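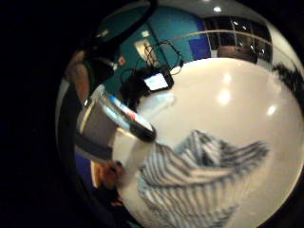 Getting a glossy white table properly clean

I love a shiny white table. I also know what one looks like at four in the afternoon with the sun across it – every ring, every smear, every place where I swore I'd wiped. After a lot of practice on our big round one, I've settled on a routine that takes 9 minutes and leaves it gleaming, and I'm so happy with it that I'm writing the whole thing down!

What you need

A spray bottle
A striped cotton dish towel, or any flat-woven cloth (terry sheds fluff)
A second cloth, bone dry
Mild dish soap and water

Step 1. Clear what you can

Glasses and cups go first. Tip each glass on its side and run the cloth around the base before you carry it off, or you'll drip your way to the sink and back. Phones and cables can stay if you're in a hurry, but you'll have to lift them later, so you may as well do it now.

Step 2. Mix and spray

My mix is a small squirt of dish soap in 200 ml of lukewarm water. If you have a bottle of store-bought surface cleaner you like, use that, but check the label for gloss finishes. Hold the bottle upright, a hand's width above the table, and give it short puffs. You want a light mist. Puddles are what cause streaks!

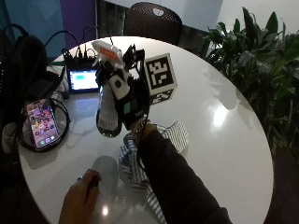

Aisling Moynihan wrote in to say she sprays the cloth and never the table, and that her streaks disappeared the week she switched. I tried it and she has a point, especially near anything with a plug on it. For dried-on coffee I still spray the table and let it sit while I rinse the glasses.

Step 3. Wipe in lanes

Circles feel natural on a round table, but they push the dirt around. Fold the cloth in four and pull it straight toward you, one lane at a time, overlapping a little. Turn to a fresh side when the first one looks gray. Then walk around and do the far edge from the other side – your arm isn't as long as you think.

Step 4. Buff

Take the dry cloth and go over everything again, fast and light. Crouch so your eyes are level with the tabletop and look toward the lamp. Any smear will jump right out.

Step 5. Do the shiny stuff nearby

While the cloth is in your hand, go after the other glossy surfaces in the room. Rounded ones want a softer touch: cup the cloth in your palm and follow the curve from top to bottom.
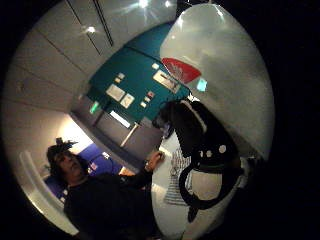
Does this work on matte paint too, one reader asked, and the answer is mostly no. Buffing can leave shiny patches on matte, so just dab it with a damp cloth and let it air dry.

Wash both cloths without fabric softener, which leaves a film, and hang them up to dry.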